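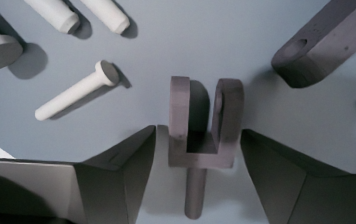 Figure 4. Gripper fingers on either side of a clevis bracket, seen from above.

Section 4. Sharing the kitting work with the arm

Welcome to the part of the guide that most people at Selline turn to first! If you have spent years sorting brackets and pins by hand, please take your time over these pages. The arm does the picking and placing, and you keep the checking, the judging and the final say on what leaves the bench.

4.1 Before the shift

1. Find the emergency stop and make sure you can reach it from where you mean to stand.
2. Lay the compartment tray on the dark mat, with its cells facing up.
3. Spread the parts out beside the tray. A heap slows the arm down – and it will slow you down too, when you come to look things over.
4. Open the Vindach job list and choose recipe 732 for brackets or 636 for pins.

Note: Allow some 70 minutes for your first set-up. It gets much quicker, we promise.

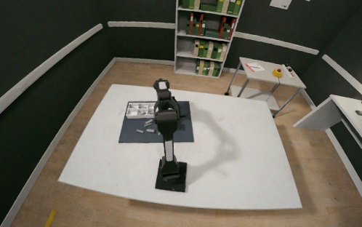
Flynn Pearce writes that the first month felt odd, standing back from a job those hands had always done, and that it helped to be put in charge of the recipes as well as the trays.

We have taken that to heart, and anyone who works beside the arm may now ask for recipe training through their shift lead.

4.2 While the arm is working

5. Keep your hands off the mat until the arm has stopped and the job list shows "Paused".
6. If a part lands in the wrong cell, pause the job, move the part yourself and press Resume.
7. Write any repeated mistake in the shift notes, even a small one (the small ones are often the most useful to us).

Caution: Never reach between the gripper fingers to free a part. Press the emergency stop first, then follow the release steps in Section 6.
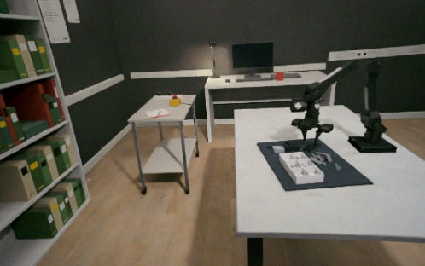 Will the arm's tally be used to judge how fast I work? a reader at the Salinas site asked us.

No. The tally counts trays and carries no names, and shift leads see the same page that you do.

4.3 Handing over

8. Pause the job and walk the next person through the shift notes.
9. Stay together for the first 2 trays, so that questions can be asked while you are both there.
10. Sign out of the job list. The next person signs in under their own name before pressing Resume.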